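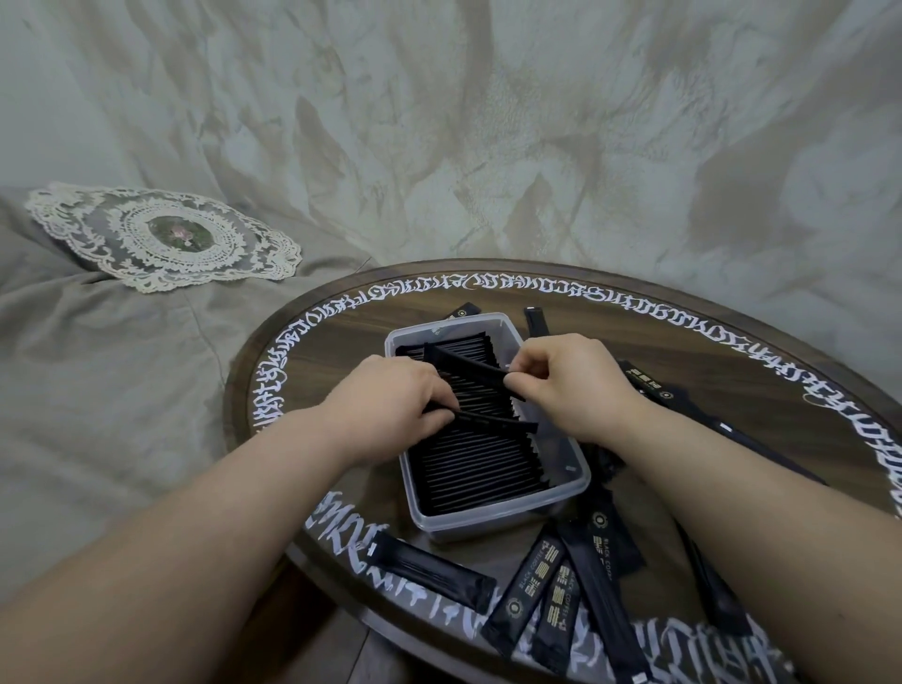 Budget pour automatiser la mise en boîte de sticks de café

ititura67
Dimanche 14 août
Bonjour à tous, et pardon d'avance, je vais être un peu longue ! Je remplis et je vide des boîtes de sticks de café noir à la main, assise avec mon plateau, et j'aimerais passer à un petit bras de table avec une pince. J'ai reçu en juin un devis de chez Skunda à 2919 euros, pince comprise mais sans caméra. Est-ce raisonnable pour débuter, ou vaut-il mieux attendre ?

dasano_bricole
Bienvenue ! Le prix du bras ne me choque pas, c'est le reste qui m'inquiète. Des sticks serrés debout les uns contre les autres, c'est pénible à saisir : il faut des doigts fins, et les miens (une paire imprimée, 177 euros avec les essais ratés) ont demandé quatre versions. Prévois aussi la caméra et une fixation solide.

alemayehu
Pas d'accord, désolé. Pour des sachets souples, j'irais droit à la ventouse, bien moins chère que des doigts sur mesure.

dasano_bricole
À plat, oui, volontiers. Mais dans la boîte tu n'as que la tranche dentelée, ta ventouse va siffler dans le vide toute la journée...

alemayehu
Alors on les verse sur le plateau d'abord ! Bon, je t'accorde que pour les ranger debout ensuite, c'est une autre histoire.

ititura67
Merci à vous deux, c'est vraiment gentil. Je redemande un devis avec caméra et les deux embouts. Quelqu'un sait si Skunda reprend le matériel en cas d'erreur ?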